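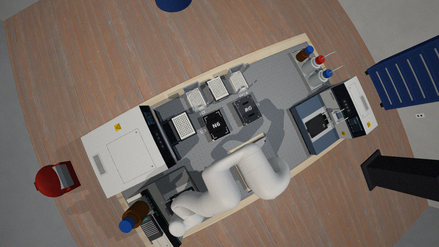 The Wetora bench in the simulator, with the microplates and the bottle rack.

Lab Automation Club – questions we get asked

Is this a robotics club or a computer game?
Fair question, and I asked it myself when I took over the sessions from Sigrun Öberg. You spend the autumn term moving simulated microplates with a simulated arm. You'll learn some programming and a fair bit of planning. You won't learn what to do when a real plate jams, and I'd be wary of any club that claims you can pick that up on a screen.

Who can join?
Anyone from the sixth form up. We have 16 places and meet in room 1406. If you only want to watch videos of robots, please leave the place for someone else.

What does the Derko task involve?
Your program has to get a plate into an instrument and out again, then put it back on a holder. It sounds dull. Most teams still need several weeks, mainly because they write the clever part first and leave the arm's path until last.

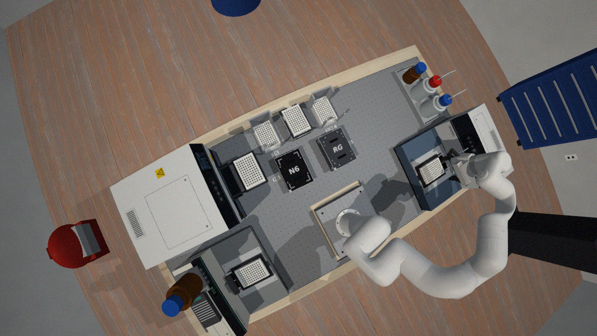

Top view: the arm reaching into the instrument at the right-hand end, just above a plate.

How is it marked?
Out of 40. You get up to 35 for the run and the rest for your logbook. Rostam Rostami marks the logbooks and he does read them. A run that works once is worth very little – we change the starting positions and try it again.

Will it help me get into university?
I doubt it makes much difference on its own. If you can explain why your second version was worse than your first, that might be worth a line in a statement.

Can we use AI tools to write the code?
You can, but you have to explain every line at the Birine review in March. Last year two teams couldn't, and lost most of their marks. 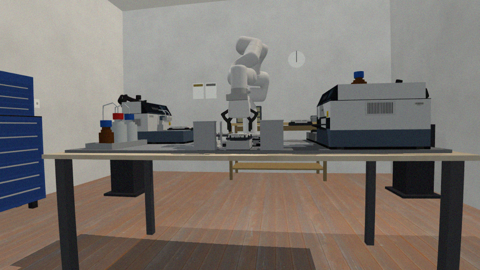 Do I need my own laptop?
The club has machines you can use during sessions, with the simulator already set up. Bring your own if you want to work at home, but check with Rostam first, as older ones struggle with it.

Is there a trip to see a real lab?
We've asked Strömberg twice. They said perhaps in July, which is what they said last time.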